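Walgate Guest House Renewal, Progress Report for May

Dear colleagues,

The work at Walgate continues and most of the tasks in the plan for this period are finished. The new boiler was installed and the heating on the ground floor was tested. The upper floor had to wait, as the supplier Teslow sent valves of the wrong size. They have accepted to exchange them without cost.

The repair of the roof is complete. We also changed 30 meters of gutter on the garden side – this was not in the first plan, but the old one was leaking on the wall. The extra expense was 800 dollars and we took it from the reserve. In the reserve there remain 1000 dollars.

Four guest rooms received new carpet and paint. The entrance has now places for coats and shoes, as the guests asked in the last survey. We would like to do the same in the Drunura annex, if the second payment arrives before summer.

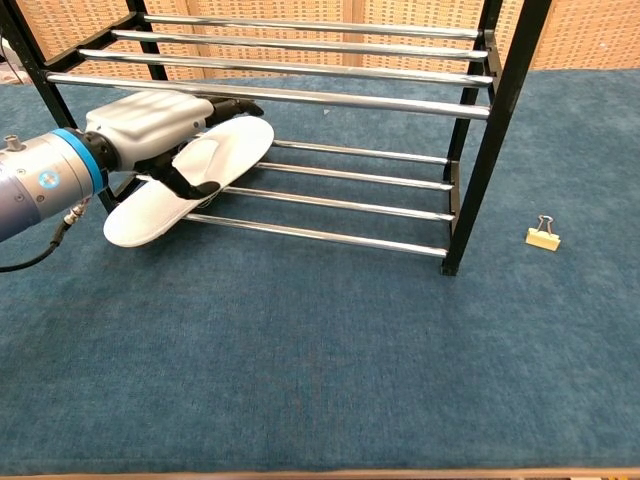

For the annex we have one offer, from the company Reddy, and we are waiting for another. Both will be sent to you together with the next report. Please tell us if you need the invoices earlier.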